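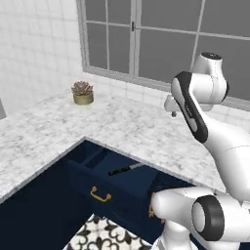
White marble countertop with gray veining at an inside corner, tile backsplash, window wall.

About Revstead

Print this page | E-mail this page

Revstead is a stone countertop shop. We measure, cut, finish and install natural stone and engineered quartz for kitchens, bathrooms and laundry rooms. Most of our work comes from builders and cabinet shops, and the remainder comes directly from homeowners. The shop, slab yard and office are all at the Zonside industrial park, on the side of the lot nearest the rail spur.

The company started as a repair service. For the first few years we owned no saw and cut no new tops. We re-glued failed seams, filled chips, reset undermount sinks and refinished etched marble that other shops had installed. That work still makes up a steady share of our schedule, and most of our current shop rules were first written down as notes on repair jobs.

What we do

Measuring. Every job is measured on site after the base cabinets are set, leveled and fastened. We do not cut from plans. Cabinet runs that look straight on a drawing are often out by a quarter inch or more over the length of a wall, and a stone top cannot be bent to follow them. The sink, faucet and cooktop must be in the house on measuring day, or the maker's cutout sheets must be on file with our office.

Slab selection. Customers choosing natural stone are asked to come to the yard and approve the actual slab. A hand sample shows color and finish but says very little about veining. Approved slabs are tagged, recorded and moved to a separate rack until cutting. For stone with strong directional veining we send a layout drawing that shows how each piece falls on the slab, and cutting does not begin until the drawing is signed and returned.

Cutting and finishing. Straight cuts are made on a bridge saw. Inside corners at sinks and counter returns are cut with a radius, never square, as a square inside corner is where a crack is most likely to start. Edges are profiled wet and polished by hand in the final grits. The standard edge is eased. Bullnose, ogee and mitered edges are available at added cost.

Seams. A seam is placed where the support is best and where the slab size allows it. On L-shaped tops this may mean a seam at or near the corner, or a few feet down one leg if a sink or dishwasher falls too close. Seam positions are marked on the layout drawing. Seams are filled with color-matched epoxy and will be visible at close range on most stones. We state this before the sale and it is also printed on the order form.

Installation. Tops are dry-fitted, shimmed, seamed and then set in silicone. Dishwasher openings and overhangs beyond 11 inches receive steel or wood support, depending on the cabinet. Plumbing and gas connections are made by a licensed plumber hired by the customer or builder. We do not disconnect or reconnect appliances.

Sealing and care

Marble, limestone and most granites are sealed before they leave the shop. We use Laizer, a water-based penetrating sealer mixed for us in small lots. It is applied in two coats with a wait of 60 minutes between them, and the surface is buffed dry after each. The sealer slows the uptake of oil and water. It does not stop etching, a chemical reaction between an acid and the calcium in the stone, and no penetrating sealer will. Customers who cook often with lemon, vinegar or tomato and who do not want to see etch marks are advised to look at granite or quartz, or to order marble with a honed finish, on which the marks show less.

Engineered quartz is not sealed. It should be cleaned with mild soap and water and kept away from direct heat. Trivets are recommended on all surfaces, including granite.

Water test: put a spoonful of water on the stone and leave it for ten minutes. If the area darkens, reseal. If it beads and the color does not change, wait and test again in a few months. Sealing more often than needed leaves a haze that has to be stripped.

Job records

The shop keeps a written record for every top it installs. The record holds the slab tag, the layout drawing, the adhesive and sealer lot numbers, and the installer's notes on walls and cabinets. When a customer calls about a chip or a stain, the record is pulled before a visit is booked. Our repair file at present covers 293 closed jobs and is sorted by stone and type of damage. The largest group is chips at the front edge of the sink cutout, followed by rust stains and then by open seams. Based on that file, we now put a slightly larger radius on the top edge of undermount cutouts unless the customer asks for a sharper line.

Punditz classes

Punditz is the training side of the company. It offers short classes to cabinet installers, remodelers and property managers. Subjects include cabinet leveling for stone, reading a layout drawing, overhang support, and removing common stains with a poultice. Classes are held in the shop in winter and early spring, and the last one before the building season is normally in April. Groups are kept to a size that fits around one bench. Homeowners may attend the stain class – bring a piece of your own stone if you have an offcut.

Shop practice

All cutting and grinding is done wet. Dry cutting is not allowed in the shop or at a customer's house, and small changes on site are made outdoors with a water-fed tool. Process water is settled, filtered and used again at the saws. The slurry is pressed and hauled off as solid waste. Offcuts larger than a vanity top are kept on the remnant rack and sold at a reduced price. Smaller pieces go to the Punditz classes for practice, and what is left is crushed.

Lead times and service area

Normal lead time is some 4 weeks from measuring to installation, assuming the slab is in the yard and the layout drawing comes back promptly. Repairs are booked separately and are usually quicker. We work within an ordinary day's drive of Zonside, and jobs farther out carry a travel charge – ask the office for the current rate.

The slab yard opens at 8 a.m. and closes at 4:30 p.m. Closed-toe shoes are required past the office door.

Print this page | E-mail this page

This site uses cookies to remember your settings and count visits. By continuing to browse you agree to their use. Accept | Cookie settings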